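Week 9 handout: Who looks after the pavement?

Councils like to say that a street is "maintained". Ask what the word covers and the answer gets thin. In most towns it means someone walks past now and then with a form, ticks a condition score and moves on. The score then turns up in a budget as if it had been measured.
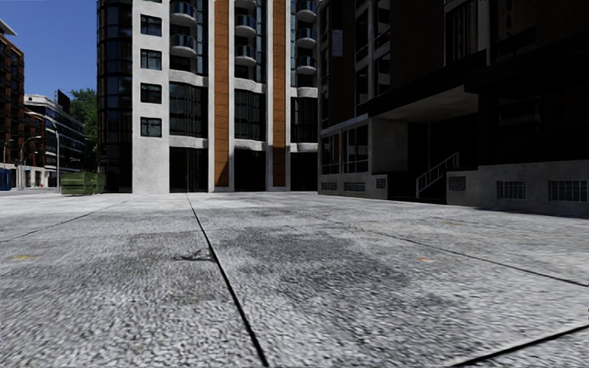 Take the Govgate survey. Two inspectors scored the same 19 streets and were told not to compare notes. Their marks differed on nine of them. The report calls this "broad agreement". I would call it close to tossing a coin, and you should say so in your essays if you think the same.

Part of the trouble is the form. It asks for "defects" but doesn't say when a stain becomes one, or how wide a crack has to be. Ikent's version at least gives a width. It says nothing about who has to walk there, and a gap that a cyclist would never notice may stop a walking frame.
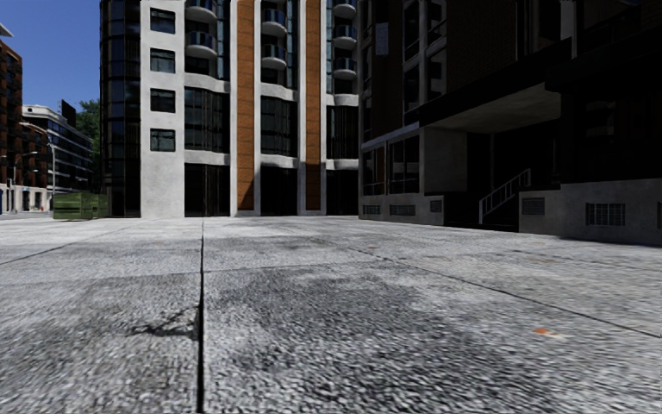
Fig. 2. Slab paving with joints, a branching crack and a wide dark stain.

Then there is money. The Sriwong paper claims early repair always pays for itself. Read its appendix before you quote it: the sums leave out traffic control and assume every repair lasts. Clirida's reply is better on costs but leans on complaints, and people in some streets complain far more than people in others.

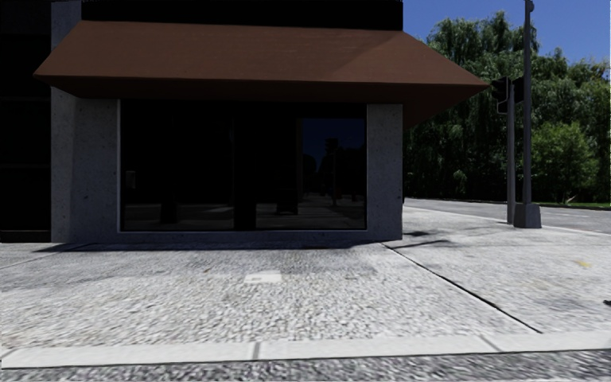
Shopfronts muddy things further. Where private forecourt meets public footway, both sides tend to claim the good bits and disown the rest. Bring one local case to the seminar, with the boundary marked on a map. "The council owns it" won't do as a source.

Back to top | Contact the module office | © Course team, March 17, 2025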